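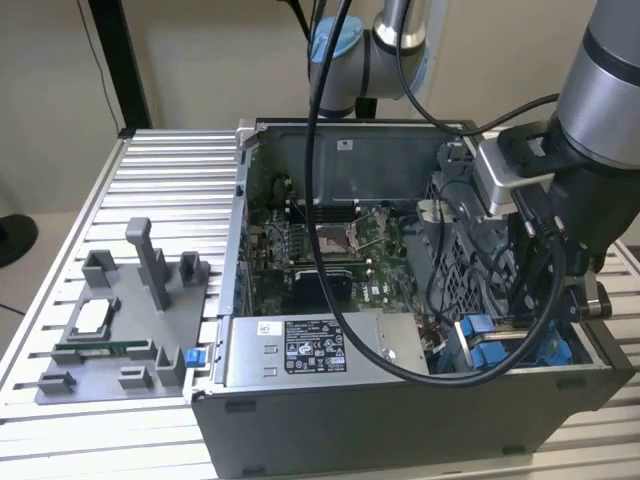 Dell tower with the side panel off, CPU socket open

Replacing the processor in an old Dell desktop, anything to check before I close it up?

Print this page | E-mail this page

Posted by Mali Griffiths, February 16, 2019

I was given a Dell tower from the office at Multard when they cleared out a storeroom. It has no processor. The socket is open, with the metal bracket up and the gold contacts showing. The memory slots are above the socket and the power supply is below, on its side of the case.

I have a used CPU from the same model line that cost me 60 dollars at Fenard. My questions:

Do I have to take the power supply out to get the heatsink back in? It looks tight.

Should I change the coin battery while the case is open? The computer sat on a shelf for 2 years.

I have built one computer before, but it was a long time ago and the chip had pins on the bottom. This one doesn't.

Hrefna Mikkelsen

Leave the power supply alone unless the heatsink really won't go past it. Lay the case flat, as you have it, so the board faces up.

Check the socket first. Use a bright light and look across the contacts from a low angle. They should all lean the same way and catch the light evenly. If one is bent or there is old paste in there, stop and sort that out before you put the chip in. Don't wipe it with a cloth.

Then match the notches on the edge of the CPU with the socket, set it straight down and let go. No pushing. Lower the bracket and latch it. It takes more force than you expect and may creak a bit. Clean the heatsink with alcohol, put a small dot of new paste on the CPU, and tighten the screws a few turns each, corner to corner.

Yes, change the battery. Most desktops take a CR2032, but read the number on the old one. You will have to set the clock again afterward.

Also look up your exact model on the Dell support site and make sure the BIOS version supports that CPU. I skipped this once and got a blank screen.

balto1399

Change the battery for sure. Mine was dead.

Vigfúsdóttir

Unplug it first and touch bare metal on the case. Plug the fan in before you test it, even for a few seconds.

Print this page | E-mail this page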